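September 27, 2018
By Ieva Kairys

FLESTHAM - A small program that teaches people how to take apart and put together gear assemblies will have a second season in Flestham. The Olaniyan workshop, which started the lessons in April, confirmed this week that it has received a grant of $3,000 from the Plilton fund for practical skills.

The money will be used mostly for parts. According to Chinyere Ojo, who leads the lessons, the first season was done almost completely with used gears from old hand tools and garden machines. Some of them were too worn to run well together.

"A person who is learning should feel when two gears fit," Ojo said. "If the teeth are already bad, you do not know if the mistake is yours or if it belongs to the part."

The workshop will spend about $1,000 on new spur gears and bevel gears in several sizes. The rest will go to bearings, grease, hand tools and the rent of the room for the winter.

The lessons begin with the simplest things. Participants learn the names of the parts and how to tell a spur gear, where the teeth stand on the outside of a flat wheel, from a bevel gear, where the teeth are cut on a cone so that the motion can turn a corner. After this they learn to place a gear on its pin, to check the play with the fingers and to put the cover back without force.

The work is done over cloth. Ojo said she has insisted on this from the first evening. Small gears roll very easily, and a tooth can be damaged when it falls on concrete. The cloth also makes less noise, and the neighbors in the building have thanked her for it.

In the first season 60 people took part. Many of them came from Pidudby, where a similar course was closed 2 years ago when its teacher retired. Several participants have asked for a longer course which also includes worm gears and small gearboxes from kitchen appliances. Ojo said that she would like to offer it, but she first needs one more person who can teach.

Registration for the new season is open at the workshop. No experience is necessary. Participants are asked to wear closed shoes and to leave rings and bracelets at home. People who have old gears or broken hand drills can bring them to the workshop during opening hours, also if they do not wish to join the lessons. 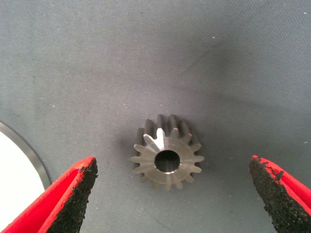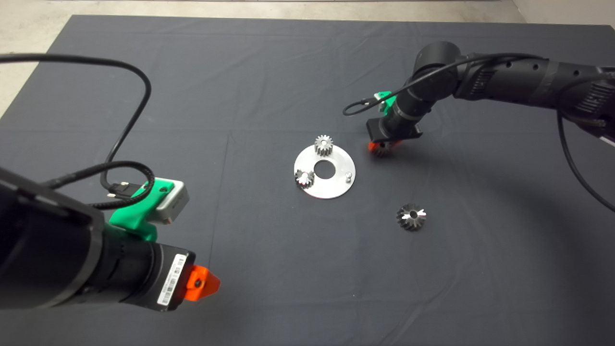
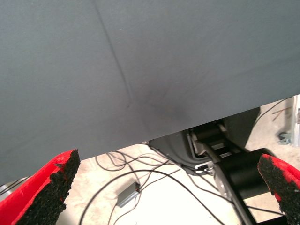

Gear work on gray cloth in Flestham. The first picture shows a small metal gear standing upright, the second a round metal plate with gears.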